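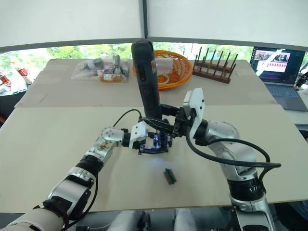
The big table at Fledmont, with the cordless screwdriver, the orange basket and the peg rack.

I went over to Fledmont to talk to Bakari Kaijage about worktables and came home wanting to rearrange my whole garage. He's been fixing small household stuff for 17 years, and he has opinions!

"Pale top, always," he told me, tapping the cream board. "Drop a tiny screw on a dark one and you'll be on your knees all evening." His is two boards pushed together — the near one for working, the far one for parking things. The seam is the border, and he's pretty strict about it.

So what about the clear bag of odds and ends? He laughed. "I had drawers once. I never opened them. With a bag I can see what's in there." The round woven basket gets whatever he's sorting that week, and the dark wooden dish rack (he paid 5 dollars for it in August) holds sanding pads between the pegs when he has a batch going.

I asked which tool he'd save in a fire. "The cordless screwdriver, the straight kind. My wrist quit on me two years ago and that thing gave me my evenings back." Then he went off to make us coffee.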